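From: Borghild Lunde
To: Lustbridge listeners list
Date: 25 Jan 2023
Subject: Re: Sulemana farewell tour

> Has everyone seen the Pivach announcement? Sulemana is doing one last
> run, 11 cities, starting in February, and then she's done with the stage
> for good. I cried a little. I think we should all get tickets for the
> opening night before they go. Also they say there's a "lost" album
> coming out on Estik to go with it!

I read it twice and I'm not crying yet. This is the second farewell by my count. The first one had a live record and a very nice tote bag, and then she was back singing at festivals as if it had never come up.

I also wonder about the lost album. Estik had those tapes all along – the guitar player talked about them in the liner notes to the box set, and half of this list owns the box set. A record that sat on a shelf at the label is a record they didn't want to put out. Maybe they were wrong and it's great. I'd like to hear one song before I pay for 25 of them, and so far there's only a cover and a preorder button.

As for opening night, the Pivach page says 1158 seats and doesn't say how many are held back for the packages. Last time it was almost all the good ones. Does anybody have a link to the seating plan? I couldn't find it.

I'm not telling anyone to stay home. Her voice on the last two singles was lovely, lower than it used to be and better for it. I'll probably go. I just won't buy the word "final" along with the ticket.

Borghild

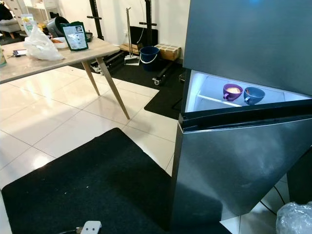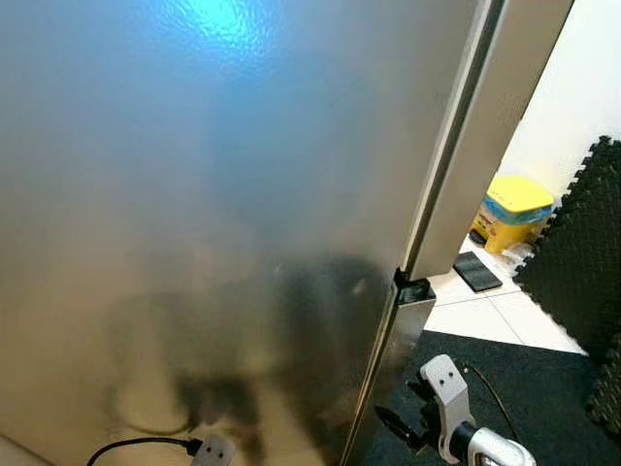
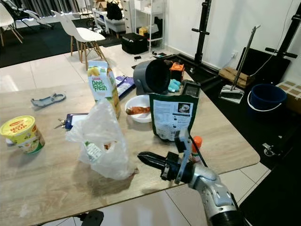
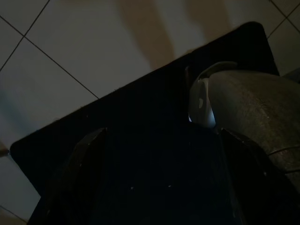 Last one: floor tiles and a corner of the mat.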